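Hi all, quick catch-up on the Hemmin wrist brace trial, covering everything since the last payment came through in December.

The short version is that we're in decent shape. We've fitted 151 people so far and most of them are still wearing the thing, which I'll admit I was nervous about! Lingyun Cao has been running the fittings out of the Floltberg clinic, and she's got the strap adjustment down to five minutes a person (it was taking us 20 at the start, and people were getting grumpy).

The one real headache is the thumb opening. It rubs on smaller hands, and we had a bunch of complaints after long typing days. Dredetti sent over a softer edging and we're switching every small size to that. It does push the cost up a little - I've moved money over from the printing line to cover it, so the total you approved stays the same.

Still to do: the washing test, the left-hand version, and the follow-up calls, which Jabari Bakilana and I are splitting between us. If the calls go okay I'd like to talk about the first run of 1,000 with Graren before we order any fabric. 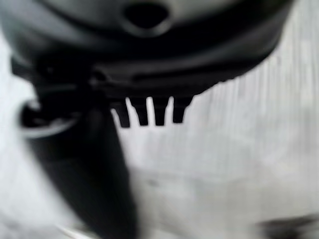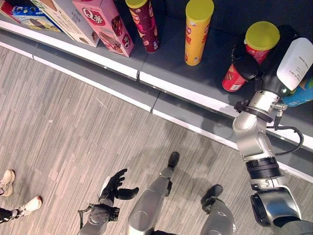 Sayaka Takeda wrote back that the softer edging sounds fine to her, but she wants the washing test finished before anyone talks to Graren about quantities, and she'd like to see the small-size complaints listed separately next time.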